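Home News Members' pages Swaps Opinion Contact

In praise of the tray with no lid

October 25, 2024

I have owned, at various points in my life, a wicker hamper with a leather strap, a set of stacking boxes with clip-on lids, a filing cabinet (why?) and a chest with 25 tiny drawers that I bought from a shop in Curham because I thought it would make me into a different sort of person. The chest cost £446 and I still feel slightly sick typing that. Every one of those drawers has ended up with the same thing in it, namely a mixture. Batteries, a bit of string, the spare key to a bicycle lock whose bicycle went years ago.

So I'd like to make the case for the plain plastic tray. Open at the top, a bit of a side to it so things don't roll off, and coloured, please, properly coloured, so you can shout across the house "it's in the red one" and be understood.

The lid is what does for most people, I think. You come in with a thing in your hand - a lightbulb, say - and you know perfectly well where it should live, but that box has a lid on it, and on top of the lid is another box, and you've got your coat on and the phone's going. So the lightbulb goes on the windowsill. Three weeks later the windowsill is where lightbulbs live, and you've lost a windowsill! With a tray you drop it in as you walk past. It takes less effort than putting it down somewhere wrong.

And you can see it. I can't tell you how many rolls of tape I've bought because the last one was put away so nicely that I forgot it existed. Put it in a red tray on a white table and it sits there looking at you until you use it or get rid of it.

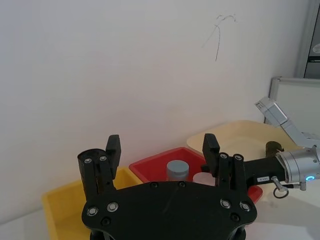 Adelmo Barbieri wrote in after I said some of this at the January meeting, and he wasn't having any of it. Open trays are dust traps, according to him, and worse, they let you feel tidy when all you've done is put the mess in three places instead of one. He keeps everything in lidded tins, labelled on the end, and claims he can lay his hand on a two-inch brass hinge in the dark. I've no doubt he can. He also asked what happens when somebody colour-blind comes to stay, and fair enough, I hadn't thought of that one. Left, middle and right would do the job, I suppose, as long as you don't go shuffling them about.

But I'd say back to Adelmo that dust is a sign. If the things in a tray have got dusty then you haven't touched them, and if you haven't touched them then perhaps you'd like to ask yourself about them. A tin will never tell you that. A tin will look after a dead torch for twenty years without a murmur.

As for how many, I'm firm on this. You want three. I tried 2 for most of a winter and it turned everything into an argument, keep or don't keep, and I'm no good at arguments before lunch. The third is for dithering. The whole trick with the dithering tray is that it mustn't be any bigger than the others, because it will fill up, and then you have to deal with it. My first one was an enormous crate from the Piras warehouse sale and I dithered in it until spring. I had an entire fondue set in there.

Colours are up to you. I like a yellow for things that are going back to their rooms, red for things that need something doing to them (a battery, a screw, a decision from my sister) and something pale for the ditherers, so they don't get above themselves. Other people will tell you red has to be for throwing out. It doesn't have to be anything. Pick and then stick to it.

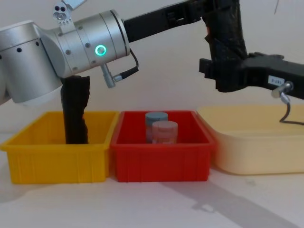 Where I do get cross is with the matching-set brigade. You know the sort of thing, the whole range in one shade of oatmeal, Virkemura or whoever it is this year, each one a slightly different size so that they nest. They look lovely in the catalogue. Then you get them home and they're all the same colour, so you have to read labels, and they nest, so there's always one hiding inside another with your scissors in it. I have seen 1,277 pages of storage catalogues in my time (I exaggerate, but only a little, and my postman would back me up) and I've never found a range that was improved by being oatmeal.

I feel the same about bins, while I'm up here. You need somewhere small and close at hand for the real rubbish, the snipped ends and the sweet wrappers, or those end up in a tray too and then the whole system's shot. People will happily spend money on a desk bin with a swing top! An old tub or tin with a bag in it and the edge turned down over the rim does just as well, and when it's full you lift the bag out and put another one in.

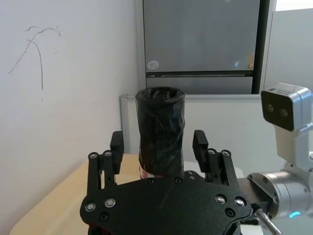 Ustow Sorting and Mending Club - Members' Opinion

I can hear the objection that a bag rolled over a rim looks scruffy. It does, a bit. My house looks a bit scruffy generally, and I know where the tape is. Evaristo Lombardi, whose house looks like a hotel, rang me last month to ask if I had any idea where he might keep his passport.

If you want to try it, don't buy anything first. Use roasting tins, shoebox lids, whatever's got a side to it, and do one table. Leave it for a week and see which one fills up. Mine was the red, by miles, so now I do ten minutes of mending on a Sunday evening with the radio on and it's more or less under control, apart from the toaster.

The chest of drawers is on the Swaps page if anyone wants it. Buyer collects, and it's heavier than it looks.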